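3.2 Feeding and water quality in the two tank rooms

I'll start with the nitrate numbers, as they gave me the most grief. We ran 23 raft beds at the Gustby site, all planted with butterhead lettuce, and I fed the tilapia twice a day by hand (the auto feeder from Tivell jammed in February and I never went back to it). Nitrate climbed to 80 mg/L in the older beds and just sat there. The newer beds lagged well behind, even though they shared a sump!
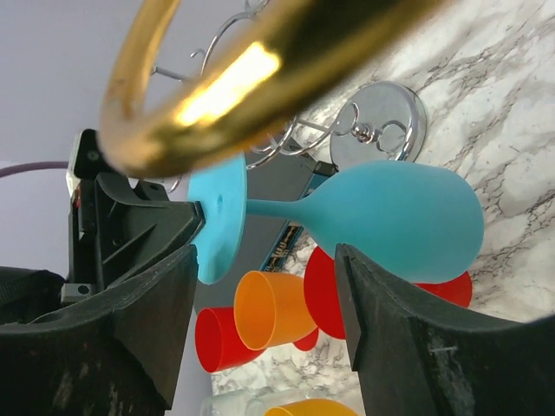 Figure 2. Gripper fingers closed on an object, seen from the wrist.

My first guess was uneven flow. I swapped the Moodley valves between old and new beds, waited out a full crop, and got the same split as before, so I let go of that idea pretty quickly. What did move the numbers was the media. The older beds drain through clay pebbles that have had years to grow a decent bacterial film, while the newer ones had rinsed gravel straight out of the bag. Once I mixed a few buckets of old pebbles into the new filters, the gap started to close.

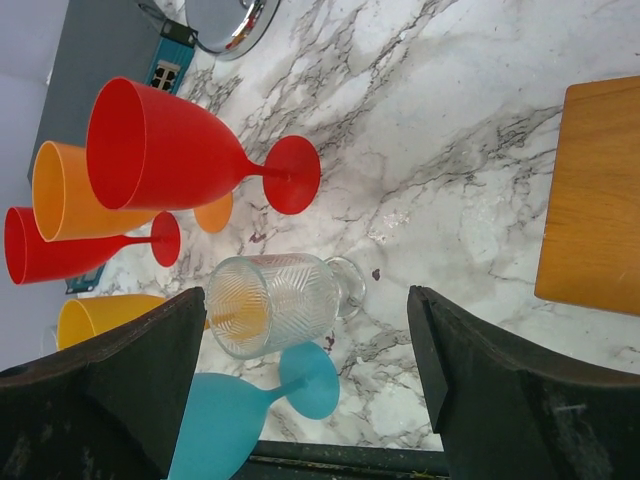

I also logged every head we cut, 408 in all, and weighed them with the roots trimmed off. The heads from the older beds were heavier, but the outer leaves had more tip burn, and I suspect calcium more than nitrate there. Our well water at Gustby is soft. The Sulach room runs on much harder water and had hardly any burn, with the same fish feed and the same lights, so in the next section I go through the calcium dosing bed by bed.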